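Bathroom basin tips - the quick version

Written in a rush between jobs, sorry for the state of it.

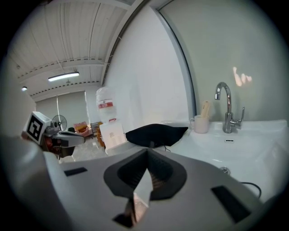
Start with the worktop round the basin, not the basin itself. Everyone goes straight for the bowl and then drips all over a counter they haven't cleared. Move the lot. Bottles, boxes, cloths, hair things, whatever lives there. Floor of the shower is fine for ten minutes.

Then dry wipe first. Dust and hair come up dry, they smear wet. Old sock works. Kitchen paper works. Then damp.

WHITE BASINS

Washing up liquid and warm water, most days that's all. Soft side of the sponge. Rinse properly, soap left behind goes dull and then you think it needs bleach and it doesn't.

Grey marks that look like scratches - usually metal rubbed off on the glaze, from a ring or a razor or a can. Bit of bicarb paste on a damp cloth, small circles, gentle. Comes off nine times out of ten in my house. If it's a real crack, your fingernail will catch in it and no paste will help.

Overflow hole. Don't forget it. Mine smelled for a whole January before I worked out where it was coming from. Bottle brush, hot water from the kettle left to cool a bit first (boiling on cold ceramic is asking for it), small funnel if you've got one. Slow pour.

Hair in the plughole, use a crochet hook. Gregor Gourlay told me that one and I've not bought a plunger since.

CHROME TAPS

Limescale. White vinegar on kitchen paper, wrap it round the end of the spout, leave it 7 minutes, take it off, rinse, dry. Don't leave it overnight whatever you've read, it can get at the chrome. And keep vinegar off marble and limestone, it eats them.

Never mix vinegar and bleach. Not even a bit. Open a window anyway.

Tall arched spouts drip down the back where you dont look. Run a cloth right round behind the base after, theres nearly always a ring there. An old toothbrush gets into the join. Same under a single lever - lift it up, clean beneath, put it down. Takes seconds.

Dry the tap last thing at night. That's the whole secret to shiny chrome, a dry cloth. Lai-ching Yeh does hers every night and it looks new, and the tap is older than her son.

BOTTLES AND BOXES BY THE SINK

Cardboard next to a basin goes soft at the bottom. Stand it on something - a saucer, tile offcut, jam jar lid for the little ones. Or keep it in the cupboard and just bring out what you're using.

Big bottles want to sit at the back against the wall, and low down. I had one up on top of a box for ages and it was fine until I knocked it with my elbow reaching for a towel. Water everywhere, 2 towels and a bath mat.

Peel plastic wrapping off properly when you open things. Half-off wrapping holds damp and goes pink along the creases.

I tried one of the Flendevska corner caddies. Ok. The suckers fell off until I wiped the tiles with surgical spirit first, and they've held since. The Toltix tray is better for a flat worktop because it has a lip, but wash under it weekly or it grows things.

CLOTHS

Don't leave a wet cloth in a heap on the counter. Dark ones especialy - some lose a bit of dye when they're soaked and you get a grey patch on a white top. Hang it, spread out, over a rail or a hook. If you have got a patch, bicarb paste again, leave it on an hour, wipe.

One cloth for basin, different one for the loo. Different colours so nobody gets it wrong. Wash at 60 and no fabric softener, it stops them soaking anything up.

CORDS AND CABLES

Anything with a flex, unplug it and put it away dry. Not draped over the edge by the basin where a sleeve can catch it. Cords that aren't electric, drawstrings and so on, tuck those in too, they trail in the water and drip down the cupboard front.

SEALANT

Black spots in the line where basin meets counter. Thin bleach on twisted kitchen paper, lay it along the line, couple of hours, gloves on, rinse well. If they come back in a week the mould is underneath and it's time to cut it out and redo it. Yesenia Villalobos masks both sides with tape before she runs the new bead, then pulls the tape while it's still wet. Much neater than my wobbly finger method.

Leave new sealant a full day before using the tap. Check the tube though, they vary.

More on grout next time, Ravindran Kurup has promised me his recipe.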